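Small press round-up, continued

Right, quick one this issue as the printer wants pages by tonight and I still have the letters to type. Dated 4 September 1999 so nobody writes in to say I missed the October stuff. I haven't seen the October stuff.

Kusness #6. Out at last. Was promised for March, then "early summer", then no word at all. Milagros Urrego writes and draws the whole thing herself and it shows in a good way – lettering is all hand done, tight little capitals, and the night market chapter has the best inking she's done yet. Story picks up with the ferry stuck in the harbor and the two brothers still not talking. If you dropped off after #3 you will be lost, there is no recap page. Print run was 1,000 and the mail order half is going quick. Back issues of #2 are gone. Please stop asking me for mine.

Dosano. The anthology, not the old humor strip of the same name. 90 pages, square bound, bit of a mixed bag. The long detective piece in the middle drags and the coloring on the cover came out muddy, at least on my copy. But the four pager about the bus inspector is worth the price by itself. Didn't catch who drew it, the credits page is missing a line. Will print the name next time if somebody sends it in. 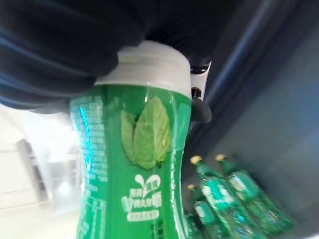 Arboleda reprints

Volume one of the old newspaper strip is suposed to collect the full first run, all 1,984 dailies across the set. Volume one stops right in the middle of the circus story, which is a rotten place to stop. Repro is mostly clean. A few strips look shot from clippings, blacks filled in, word balloons hard going in spots. Still the only way to read them unless you have a very patient librarian.

No Sundays. They are saying a seperate book for those, no date.

Brirkby

Mini comic, folded and stapled, very silly. Dog runs a post office. Liked it a lot. Send a stamped envelope and a dollar, address on the back page with the others.

Want lists and swaps to me before the next issue please – typed if you can, my eyes are going. Convention report held over, no room.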